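Ticket: Disclosure bundle fails to upload to Gullumden, stops at 37 per cent
Raised by: Ionuț Iordache, criminal defence team, Pletidley office
Category: Case files / upload
Priority: High (hearing date set)
Status: Resolved

Original report

I am trying to upload the prosecution disclosure for one of our drug supply cases into Gullumden. The bundle came to us as one PDF with the phone records, the lab report and the custody record in it. The progress bar gets to 37 per cent and stays there. After a while I get "Session ended, please sign in". When I sign back in, the case folder shows the file name but the file is empty.

I have tried it 3 times, twice in the office and once from home. Same result. Smaller files go in fine. The defence statement went into the same case folder this morning with no trouble.

I need counsel to be able to see this bundle. She has a login but only to this one case.

Reply, Trillitz support

Thank you for the report. Please could you tell us:
The size of the file
Which browser you are using
Whether the file has a password on it
Whether you are uploading from the case page or from the shared link

Please do not attach the bundle itself to this ticket. Tickets can be read by all our support staff and the papers will be privileged or restricted.

Ionuț Iordache

Size is just under 500 MB. Firefox, up to date as far as I know. There was a password on it when it came from the prosecution but I took that off before uploading. Uploading from the case page.

I haven't attached anything from the case.

Trillitz support

The limit for a single file is 500 MB, so yours should be accepted, but it is close to it. Gullumden adds a cover sheet and page stamps while the file is going up and the stamped copy may be over the limit. We would expect an error message in that case, and you are not getting one, so we would like to rule out the session timeout first.

Please go to Settings, then Security, and tell us what is shown next to "Sign out when idle".

Ionuț Iordache

It says 14 minutes. I can't change it, the box is grey.

Trillitz support

That setting is controlled by your firm's administrator. An upload should count as activity, but in the current version it does not if the tab is in the background. Were you working in another tab while it uploaded?

Ionuț Iordache

Yes, each time. I was in the custody record on another case.

I left it in front this time and did nothing else. It went past 37 and got to the end, then said "Could not process". So that is further than before but still no bundle. The empty file is still in the folder as well, and I can't delete it. It says "locked by another process".

Trillitz support

Two separate faults, then. The sign-out was stopping the upload, and the stamping step is now failing on size.

We have released the lock at our end. Please delete the empty file and tell us when it has gone.

Ionuț Iordache

Empty file deleted.

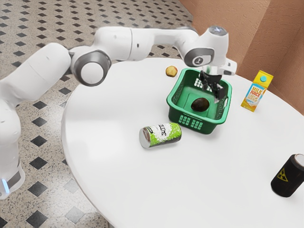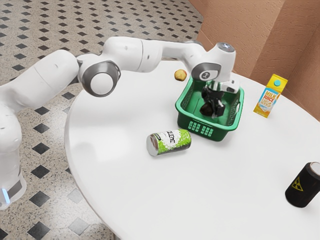

What do I do about the bundle? I would prefer not to split it if page numbers are going to change. The schedule refers to the page numbers all the way through and so does my note to counsel.

Trillitz support

You can split it and keep the numbers. On the upload page, open "Page stamps" and set "Start at" to the first page number of each part. Split it where the documents change - phone records, lab report, custody record - and give each part the same bundle letter. The index will then show them as one bundle.

Please turn off "Add cover sheet" for every part except the first. If you leave it on, the numbers will be one out from the second part onwards.

Ionuț Iordache

Done that way. All parts are in, and the numbering matches the schedule where I checked it. Lu on our front desk signed in with the guest view and could open the lab report, so I have sent counsel the link.

Can you ask whoever looks after it to put the size warning on the upload page?

Trillitz support

Passed to the product team, along with the background tab fault. Closing this ticket. If counsel has trouble opening any part, reply here and it will reopen.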